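Restocking robot stoppage: frequently asked questions
Last updated 4th September
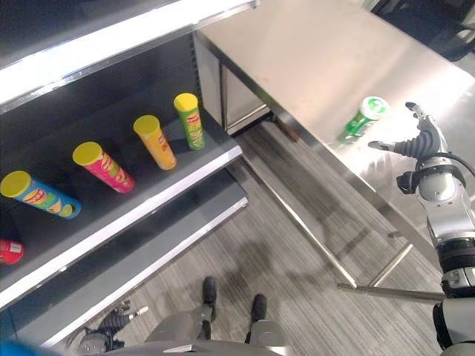
Right hand open beside a can on the steel table, shelving unit to the left.

What went wrong?
The robot's right hand stopped responding to close commands during restocking work. The arm would move to the can, open the hand and then stay there. The controller reported a completed grasp anyway, so the next step ran and the arm lifted with nothing in it. In one case the can was pushed off the table when the arm moved away.

Was anyone hurt?
No. One person was standing on the far side of the table when the can fell. It landed on the carpet and did not touch him. We logged it as a near miss.

How long did it go on before it was noticed?
The logs show 30 false grasps over two shifts. Naveed Jadoon spotted it when the stock count on the Clirnach screen said a shelf was full and the shelf had gaps.

What was the cause?
Two things together. The wrist cable had worn where it loops close to the last joint, and the signal to the finger motors dropped out when the arm was stretched far forward. That alone should have raised a fault. The Cludard software update we installed in February changed how a missing reading is handled – it kept the last good value in place of a blank one. If the last good value was a closed hand, the system believed the hand was closed.

Does it only happen with cans lying down?
No, but they made it worse. A can on its side has to be approached low and from farther out, and that is the position that pulled on the cable. Cans standing on the shelf were mostly picked without trouble.

Is the left hand affected?
We found no wear on the left cable. It was replaced at the same time.

Are the robots running now?
The two units at Skolatwood are back in use at reduced speed. The unit at Usmani is still off. Please do not power it up, even to move it. Call Fahad Lodhi and he will arrange for it to be moved on the cart.

What has been changed?
Both wrist cables have been replaced on the Skolatwood units and the loop is now clipped farther back on the arm. The software now treats a missing hand reading as a fault after 15 milliseconds and stops the arm where it is. Cables will be inspected every 900 hours of running time. There was no set interval before.

How was the fix tested?
Laiba Rana's group ran 3,124 picks on the repaired units, upright and lying down. They also unplugged the hand sensor on purpose during some of the runs. The arm stopped each time it was unplugged. Ask her for the test sheet if you need it for your own records.

What should I do if the hand stays open at a can?
Press the stop button. Do not reach in to take the can or push the fingers closed. Once the status light is red, clear the table by hand, write down the time and leave the robot where it is.

Can I restart it myself?
Only if you have done the restart training and the screen shows no wrist fault. If it shows code W4, leave it off and call maintenance.

Will the stock counts be corrected?
Yes. Caradog Lewis is going through the affected shifts. Until he has finished, count the snack shelves by eye before you place an order.

Who do I contact?
Jawad Mengal for anything about safety or the near miss report. Fahad Lodhi for repairs and parts.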